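# Two weeks with the Ferkano hand kit

I've had the Ferkano hand kit from Kollmont for 2 weeks now, so these are my notes before I forget the details. I paid for it myself: $2,697, plus shipping. The price covers one jointed hand, the wrist mount, a power supply and the software license for 12 months. The arm is extra.

Setup took me most of a Wednesday. The mount bolts went in fine, but the manual skips the step where you set the wrist offset, and the hand kept closing an inch short of whatever I asked for. I emailed support and got an answer from Kimutai Koech the same afternoon. He sent me the right page, and it worked after a restart.

The software is called Navarro. It's plain to look at and does what it should. You record a motion, name it, and play it back. I ran a pick-and-place routine 300 times with a foam block and stopped counting the good ones, but the drops nearly all came when the block was lying near the edge of the tray.

Flat things are the weak spot. The fingers are fine with a mug or a tape roll, but a card lying on a table mostly gets pushed around. Baltico sells soft fingertips that are supposed to help - I've ordered a pair and will report back.

Desks are what I care about most, with all the small stuff that ends up on them.

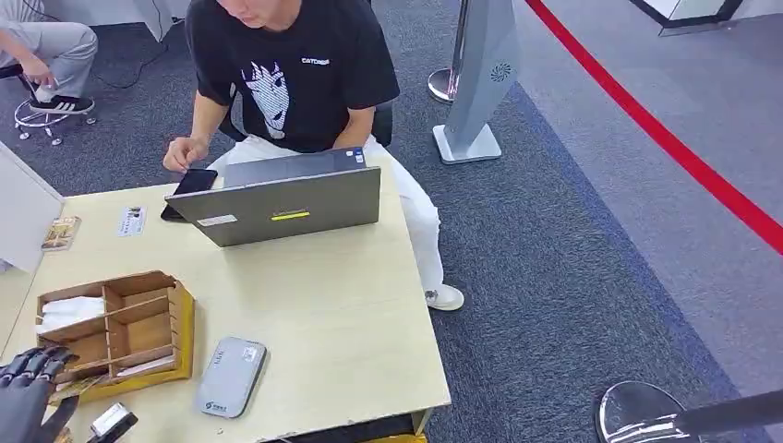 *The hand over a desk, near the wooden organizer. Phone and laptop on the far side.*

Would I buy it again? Yes, if I already had an arm to put it on. If you're starting from nothing, price the whole setup first. The yearly license renewal isn't on the product page either, and I'm still waiting for a quote on mine.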